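18 November 2019

Day 7 of the breathing course and I am so pleased I signed up! I nearly didn't. Carleen McPhee had been on at me about it since April, and I kept saying I hadn't the time, which she said was exactly what a person who needed it would say.

Did the long sit before breakfast. Carleen calls it "counting the outs": you leave the in-breath completely alone and only number the out-breaths, one to ten and back to one. I lost my place at four, then at six, then I was planning what to say to Heitmann about the late invoices and had got to nineteen without noticing. A week ago I'd have been cross with myself for the rest of the morning. Today I just went back to one, and felt my shoulders come down by themselves. What a lovely thing, to feel that happen!

Then my walk, still keeping the count going. 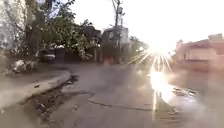
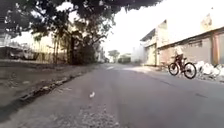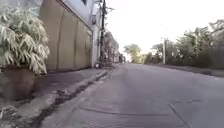
The question I keep chewing over is whether the calm comes from the breathing or from simply stopping for a bit. Carleen thinks it's both and that I should quit picking at it (fair). But I do like picking at it. On the sit I have my eyes shut and the worries get very loud, whereas walking I can rest my eyes on one thing and let the count tick along behind. The big plant in the brown pot was good for that, all those long drooping leaves, and I got through a whole ten without a single invoice in it. So maybe some of us need something to look at? I'm going to ask at the next class in Daltham.

Work was work. Clilen rang before I'd got my coat off, wanting the Amivance figures again, and I could feel the old tightness starting up under my ribs. Two slow outs before I answered. Only 2! And my voice came out perfectly ordinary. I found the right page, read them the total (1028, not 972, they'd been using the old sheet) and they thanked me and rang off. I sat there grinning at the phone like a fool.

Not everything is fixed, mind. I was snappy about the printer after lunch and I ate my sandwich standing up again. Jaw still tight as I write this.

Tomorrow: sit first, tea second. Ask Carleen if I can borrow her cushion, my knees are complaining.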